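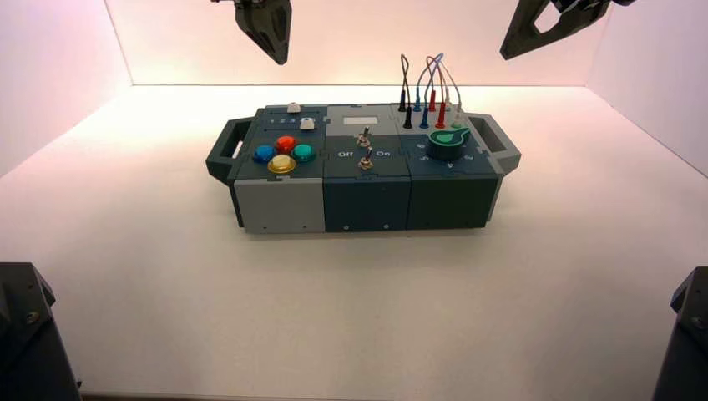
Kerstin Backlund asked whether the modules have to stay in their present order, because her group would prefer the rotary knob in the middle and the toggle switches at the right. They do not have to stay in that order mechanically. For the current round, please leave them as issued: buttons left, toggles center, knob and test leads right. Results from boards in a different order cannot be entered in the shared sheet.

**Task board notes, 11 August 2020**

The Trindent board now has a fixed starting state. Both toggle switches are set to the same side as the word "Off". The knob is turned fully counterclockwise. The four leads are seated in the order black, blue, red, white, read from the left handle toward the right. Declan Garside has added the starting state to page 1 of the procedure, and the old page should be discarded.

Button naming has also been settled. Earlier sheets used "top" and "rear" for the same button, and entries from Sullville and Hilero did not match as a result. Use color only:

- blue
- red
- green (the sheets also had "teal", now dropped)
- yellow

A press counts when the cap is pushed to its stop and released. Two presses in quick succession count as one entry with a remark.

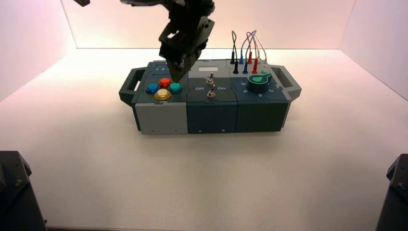 The button sequence comes first, followed by the rear toggle, the front toggle, the knob and the leads. Do not start on the leads early. With the plugs out, the wires tend to fall across the knob, and the knob reading is then hard to take from the front. If a wire does lie over the printed numbers, move it clear before recording the value – the time spent on this is included in the run.

The March series closed with 693 complete runs. Another 75 were set aside, mostly for a missing knob value. Svitlana Kravets is checking the set-aside runs against the paper sheets and expects to recover part of them.

Open points:

1. Plug wear. The white plug on the Tawfik board no longer holds when the board is lifted. Carry that board level, by both handles, until the socket is replaced.
2. Toggle collars. Check by hand that they are tight before each session. Do not use pliers.
3. Spare leads. Simão Sequeira has two full sets. Requests should state the color and the board.

Sheets for the next series go to Ashley Cheetham in the usual format, one file per board, with the module order written in the first row.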